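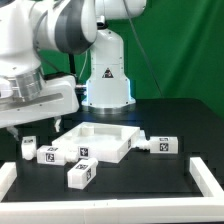
Pre-session check, assembly cell, Woster project
Checked by: Úna Brophy, 1/7/18

1. Rails and table clear of loose screws: OK
2. Marker tags clean, flat, no peeling corners: OK. They read first time, lovely!
3. Backdrop pulled across: OK, a few folds, fine for us
4. Stop button tested on both arms: OK
5. Finger screws snug: OK after a quarter turn

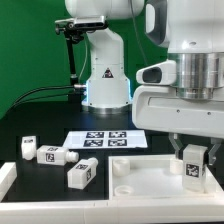

6. Tray start angle changed between runs: OK. Please keep doing this, the varied starts are the best examples we have (I could watch them all day)
7. Slow speed for the first run: OK
8. Hands outside the rails before "go": REMIND. One reach-in during reset
9. Failed tries saved and labeled: OK. 131 good runs so far out of the 200 we want for this task
10. Disk space: LOW, swap before the next batch

Cleared to continue. Recheck item 8 tomorrow.

© Grovholm Cell Safety | Contact the lab desk | Back to top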